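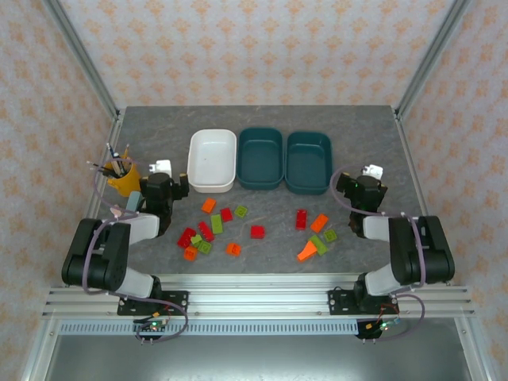 Buscar en el sitio Buscar

Formación técnica | Robótica | Proyectos de alumnos

El taller de robótica del centro Baptista clasifica piezas de construcción con dos brazos

20 de octubre de 2025

Los alumnos de segundo curso del centro de formación Baptista trabajan este trimestre en una célula de clasificación con dos brazos robóticos. El ejercicio consiste en recoger piezas de construcción de juguete, dispersas sobre la mesa, y depositarlas por color en tres recipientes situados al fondo: uno blanco y dos de color verde azulado oscuro. Las piezas son rojas, naranjas y verdes.

El proyecto, denominado Kunar, comenzó en julio con el diseño de la estructura. Los dos brazos van montados sobre placas negras atornilladas a un perfil horizontal de aluminio que recorre el borde delantero de la mesa, y cada uno termina en una pinza paralela. La disposición en espejo permite repartir el área de trabajo, aunque obliga a gestionar la zona central, donde ambas trayectorias pueden cruzarse.

Según la profesora responsable, Aurora Antunes, la dificultad principal está en la orientación de las piezas. «Una pieza apoyada de lado no se agarra igual que una con los tetones hacia arriba, y las largas en diagonal exigen girar la muñeca antes de bajar», explica. El grupo ha registrado hasta la fecha 289 ciclos completos de recogida y depósito, de los que 35 terminaron en fallo de agarre. La mayor parte de los errores se dio con piezas pequeñas muy próximas entre sí.

El programa de control reserva la zona central a un solo brazo cada vez. El segundo espera en una posición de reposo hasta recibir la señal de liberación. Los alumnos ensayaron antes un reparto fijo por mitades, descartado porque dejaba parado un brazo cuando las piezas se concentraban en un lado — situación frecuente, ya que se vuelcan a mano al inicio de cada serie.

El presupuesto de materiales asciende a 2285 euros, sin contar los brazos, cedidos por la empresa Bolteck hasta el final del curso. La partida incluye perfilería, cableado, fuentes de alimentación y repuestos para las pinzas. El montaje mecánico y la programación han ocupado over 124 horas lectivas, repartidas entre tres equipos.

La siguiente fase prevé sustituir la secuencia de depósito actual por otra que elija el recipiente en función de la distancia de cada brazo. El grupo presentará los resultados en el encuentro de proyectos técnicos de Prarkbridge, en la categoría de manipulación con dos brazos. La memoria del proyecto y los planos de la estructura quedarán disponibles en la biblioteca del centro.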